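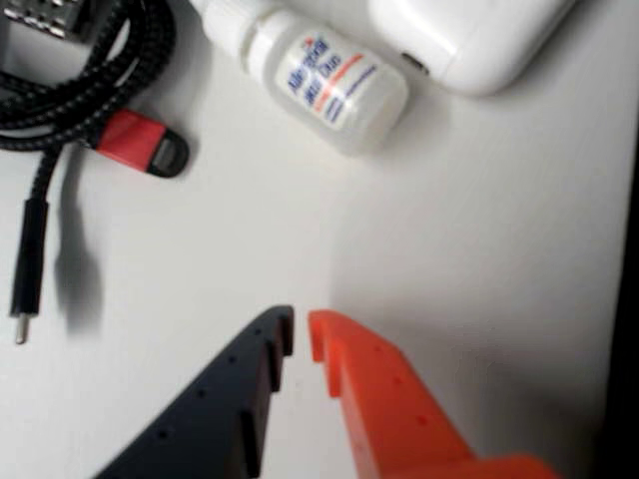
fnlniven wrote:
Two grippers of ours have done the same thing, so I don't buy the "bad batch" line from Grallent. Jaw stops short of closed, controller says closed, arm carries on as if it has hold of something. Then you find the part on the floor. What firmware are you on?

Jean Moffat wrote:
Whatever came on it in February. I asked Grallent and they told me the fault shows up once in 1,000 picks. Mine did it twice on Friday before the kettle had boiled. I'd love to know who counted.

harsh_c wrote:
In fairness to them, 2,344 picks on our Veloso arm with the same jaws and not one false close. Small light stuff mostly, bottles and plugs. Are you sure it isn't your cable? A loose plug gives you stale readings and the controller just believes the last one it got.

Jean Moffat wrote:
Swapped the cable. Swapped it back. Same fault both ways. And if a stale reading can pass for a good one, that's still their fault and not mine.

harsh_c wrote:
Didn't say it wasn't. I said check it.

fnlniven wrote:
Harsh, do you log where the part ends up, or only what the controller reports? If it's the second, your clean run proves nothing. The whole complaint is that the controller gets it wrong.

harsh_c wrote:
Controller log. OK, point taken. I do think I'd have noticed parts on the floor though.

Fiorella B wrote:
We had this at Borthorpe. Isus sent a man out, he added a delay of up to 30 milliseconds before the grip check and called it fixed. It did it again the next week. Now we have a guard round the whole cell and hands stay out unless the power is off, whatever the screen says.

gregorlaing wrote:
Bit much for a plastic jaw that couldn't crack an egg.

Fiorella B wrote:
The jaw isn't what worries me. The arm moves off at full speed when it thinks it has a part. Put your face near it and tell me about eggs.

Jean Moffat wrote:
Power stays off when I reach in from now on. Grallent want me to try new firmware. No release notes with it, so I've asked what it changes. No answer yet.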